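Print this thread | E-mail this thread

Naomi Simiyu
Small things, put away slowly. A thread from my dining table.

1/ So I have finally started on the basket problem, and I want to talk it through because it has been on my mind since April. We moved the tea things out of the cupboard when the shelf gave up, and they have been wandering around the house ever since.

2/ My aunt swears by wicker, and I do love the look of it, but crumbs get down in there and stay for years. Wire mesh you can turn over and tap on the side of the sink — done! I went with black, which I thought would be too stern for our pale table, and now I'm so fond of it I keep finding excuses to walk past.

3/ Tall things go in first, down at the rounded end. I started with the white canister, and I do think it looks handsome standing there against all those little black squares. 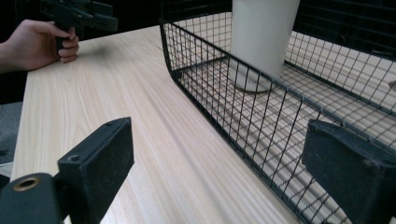 4/ Next come the short jars, and this is where I always get carried away. Stamatia told me to leave a hand's width free so you can lift one thing without moving six others, and she is right, as she usually is about kitchens (and about my driving, but never mind that).

5/ Packets go last, standing up like books. If they flop over, fold the tops down and clip them. I use clothespins and feel no shame at all.

6/ Achilleas asked if I'd do the spice drawer after this. I would love to, dear, but give me until after supper — that drawer still has my mother's labels in it and I like to read them as I go.

562 likes

More from Naomi
- What I keep by the kettle
- Folding dish towels the Jirkness way
- The shelf that gave up

We use cookies to remember your settings. Accept | Manage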